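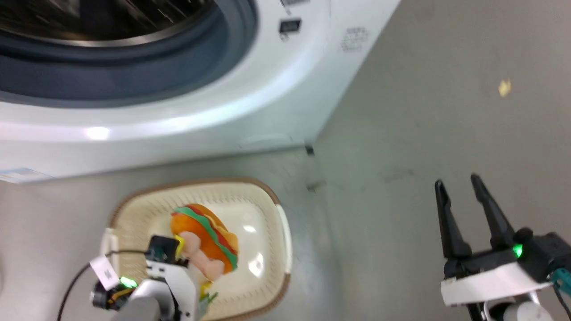

**Robots loading the washers at work – how did it change things for your staff?**

Posted by Kamonchanok Thaweesak, 12 June 2025

Hello all, hoping someone has been through this before me. I look after the laundry side of a toy library in Corkby. We lend out soft toys, dressing-up clothes and play mats to nurseries and childminders, and everything gets washed when it comes back. There are 4 of us on the laundry side and we got through 2,145 items in March, which was our busiest month so far.

The owners want to put a pair of robot arms at each machine to take toys out of the baskets and put them in the drum, and do the unloading too. We've had a trial going on one washer. I'm not against it at all! My knees are very much in favour, given how low a front loader sits. But two of my team have gone rather quiet about it, and one asked me straight out whether she should be looking for another job. I said no, and I believe that, but I couldn't tell her what her day would look like by next spring.

So what I'd like to know is what people ended up doing once the arms were in. Did the hours stay the same? Did anyone get moved up a pay grade? And is it daft to ask for the team to have a say in which jobs the arms get first?

---

**Traian Cârstea**

Not daft. Ask for it in writing.

I'm at Mocanu, we do workwear and towels for hotels, so bigger and duller than yours. We've had arms on the sorting bench for a good while now. Nobody lost their post but the hours did shift, and I wish we'd talked about that earlier. The arms were slower than our people, so management ran them into the evening to catch up, and then of course somebody had to be there in the evening. That somebody was me for the first few months. Get the rota agreed before the trial finishes, while they still want you to be pleased with it.

The other thing is that the work left over for people is the fiddly stuff. Stain checks, pockets, repairs, things tangled together. It's more interesting, I'll give it that, but it's also more tiring on the eyes and you lose the easy bits where you could chat and let your mind wander. We asked for an extra short break in the afternoon and got it.

Pay grade – yes for two of us, after a lot of asking. The argument that worked was that we were clearing faults and restarting the thing ourselves, and that was never in our job description.

---

**Ecaterina Neagu**

just make sure they show everyone where the stop button is, all of them, incl. the part timers. ours only showed the supervisor and she was on leave the next week

---

**Tincuța Coman**

Hi Kamonchanok, I run the wash room at Flulov (costumes and props hire) so I think we're closer to what you do – everything we wash is a different shape and half of it is squashy.

What helped us most was letting the team decide the order. We had everybody write down the jobs they'd happily never do again, and bending down to load came top by a mile. Second was pairing gloves. Nobody wanted to give up the checking before things go back on the shelf, because that's where you catch a loose eye or a seam going, and people are proud of it. So the arms got loading and we kept checking, and I'd guess with children's toys you'd want a person doing that anyway.

Baskets matter more than you'd think, by the way. We used to heap ours right up and the arms made a mess of it, so now it's fewer things to a basket and somebody has to lay them out. That job didn't exist before! It took 113 baskets' worth of grumbling before we worked out that it should rotate and not always land on the newest person.

About your colleague who asked if she should be looking: I'd go back to her with the owners in the room and let her ask them directly. One of mine had the same worry and she's now the one who trains the others, but she'd had a rotten few weeks first, and I could have spared her some of that by getting a proper answer sooner.

Hours stayed the same here. Pay didn't move, and I'm still cross about it, so do listen to Traian on that one.

---

Comment from Kamonchanok Thaweesak

Thank you both (and Ecaterina, I've checked and it was only me who'd been shown the button, so that's being sorted). I've asked the owners to come and sit down with all of us, and I'm borrowing the jobs-you'd-never-do-again list. I already know somebody is going to write down the ball pit balls.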